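Primate Holding Area Inspection: Checklist with Comments
Site: Litden, night dens and diet kitchen
Inspector: Hwa-young Yeon
Period: October
Ratings: S = satisfactory, A = action needed, N/A = not applicable

1. Barriers and mesh
1.1 Weld integrity, dens 1 and 2: S
1.2 Mesh deformation: A
Comment: One panel on the shared wall of den 2 bows outward under hand load. Replace before the silverback is rehoused.
1.3 Shift doors, full travel and lock: S
Comment: Travel is smooth. Grease the lower track at the next service.

2. Diet preparation
2.1 Browse stored off the floor: S
2.2 Ration sheets posted and current: A
Comment: The sheet for El Ouafi still shows the summer ration. Leafy greens should read 79 percent of fresh weight.
2.3 Knives counted in and out: S 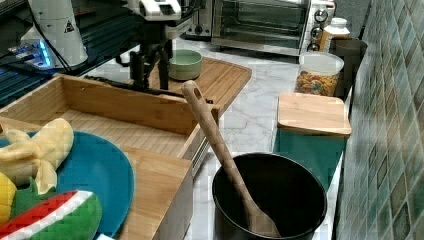 3. Water
3.1 Drinkers working: S
Comment: 16 tested, all delivering. Flow at the outdoor pair is low but within limits.
3.2 Moat skimmed and depth marker legible: A
Comment: Marker is faded below the second line. Repaint.

4. Electrical
4.1 Ground fault outlets tested: S
4.2 Small appliances clear of the sink, cords undamaged: S
4.3 Hot wire voltage logged daily: A
Comment: Two entries missing from the log. Keepers are to record a reading even when the troop is kept inside.

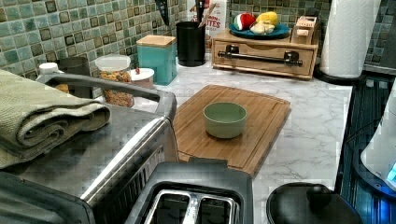 Countertop with toaster oven, toaster and cutting board.

5. Staff and animal health
5.1 Masks worn within reach of the mesh: S
5.2 Footbath strength checked: A
Comment: No test strips in the den corridor. Stock one tub of 100 at each entrance.
5.3 Staff with cold symptoms excluded from dens: S
5.4 Fecal samples labeled by individual: S
Comment: Samples for Ostano were labeled by den only until mid-month. Corrected. 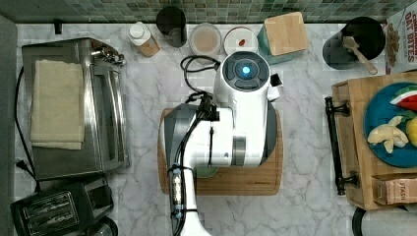
Counter from overhead, cutting board under the arm.

6. Emergency response
6.1 Escape drill held this quarter: S
6.2 Radios charged, channel list posted: S
6.3 Darting kit sealed and in date: A
Comment: Seal intact. One drug vial expires before the next inspection. Vet to reorder.

Items rated A are to be closed by the head keeper and initialed on the master copy. Item 1.2 requires reinspection before use of den 2.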